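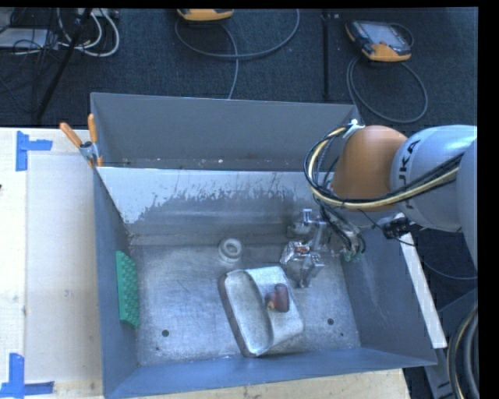 Bin picking was the main item on the program when our group visited the Moradi lab in Cuvport on 6 Apr 2022. We had asked to see the regrasping work that the lab presented in January, and most of the morning was given over to it. The question behind the work is a simple one: when a gripper has trouble with an object in a deep bin, is it better to try the same grasp again, move to another object, or push the first object somewhere easier? The bin at the first station is gray metal with a scratched bare floor, and the arm reaches in from the side over the rim. The objects in it differ a good deal. A long green block with bumps on one side was standing against the wall, and a silver-gray tray lay at a slant in the open part of the floor. The researchers call the first kind of position "wall-bound" and the second "free," and nearly all of their results are reported under those two headings.

The lab is on the ground floor of the old Postton building, ten minutes on foot from the station. Visitors sign in at the side entrance and leave bags in a locker. There is no coffee before the tour, so eat first. We were divided into two groups, and ours began with the robot cells while the other group started with the talk upstairs.

What the method does

The method is called Risico. It gives each possible grasp a score for how likely it is to succeed and a second score for how bad things would be if it failed. A failed grasp on a free object usually costs a few seconds. A failed grasp near a wall can wedge the object into a corner, and then the following attempts are worse too. Earlier systems that the lab had used looked only at the first score and took the highest one each time.

The second score is learned from attempts that went wrong. The training set contains 2,227 logged attempts, of which 809 are failures. The team told us the failures were the useful part and that they had kept every one of them, including those caused by bad calibration. Those were labeled separately after the first round of training gave odd results near the rim of the bin.

The comparison was run as 1,000 picks for each of the two policies, with the same objects and the same arm. Risico did better on wall-bound objects. On free objects there was no difference worth reporting, and the researchers said so without being asked. The new policy is also slower per attempt, as it more often chooses to push an object out into the open before trying to grasp it. Whether that pays off depends on how full the bin is and how much a stoppage costs -- a point that came up several times in the discussion.

Questions from the group

Several of us work with plastic totes, and the first question was whether the scores carry over to walls that bend. The lab has not tested this. All of the logged attempts were made in rigid bins, and they expect the cost score would need new data. The success score might transfer better.

Another question concerned shiny parts. Reflections from metal surfaces still cause wrong depth readings, and Risico does nothing to correct them. It treats a poor reading as a reason to lower the success score, so shiny objects tend to be picked late.

There was also some interest in the hand-written rules the lab uses as a safety layer. These stop the arm before the wrist comes too close to the rim. They are not learned, and the team has no plans to replace them.

The talk upstairs

The talk repeated much of what we had heard at the cells, with more detail on labeling. Anyone short of time could skip it and read the handout, which has the full tables. The handout does not cover the calibration cases -- ask for the separate sheet.

The lab takes groups of up to twelve. Requests go through the front office in Cuvport, and we waited three weeks for a reply.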